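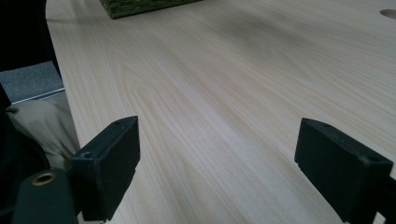
Should kids have to learn the begats?
Posted by bratcombe_mum, 4/18/24

I help run the Sunday school at our little church in Bratcombe and we've been reading Genesis with the older ones since March. We've now hit the family lists, and I can't decide whether to read them aloud or skip along to Noah. Last week we all sat at the pale wooden table with the rounded edge, and I got as far as Methuselah before I'd lost every last one of them (one was tracing the loops in the grain with her finger, bless her). My own gran made me learn them by heart and I've a soft spot for them, but I don't want to put anyone off the Bible for life! The kids are 8 and up. What do other people do?

Pondham Pete
Lovely to see someone still bothering with them. We read ours, but only in small doses, and I let the kids pick a favourite name and look up what it means. Then we work out who was still alive when who was born, which gets the maths-minded ones going no end. You'll find Adam was still about when Lamech came along, Noah's dad, and mine argued over that right through morning tea. I'd also do Matthew 1 beside it, say in December, so they can hear some of the later names turn up again at Christmas. It took us two weeks and I wouldn't do it in less.

nyitrai17
skip it. they can read it when theyre older

quiltlady486
I wouldn't skip, but I wouldn't make them learn it either. At Bretunthorpe we had the children draw their own family tree first, with grandparents and aunties and whoever else they fancied adding, and after that the list made a lot more sense to them. Do go gently if you've any little ones whose families are complicated, and let them put in whoever they like.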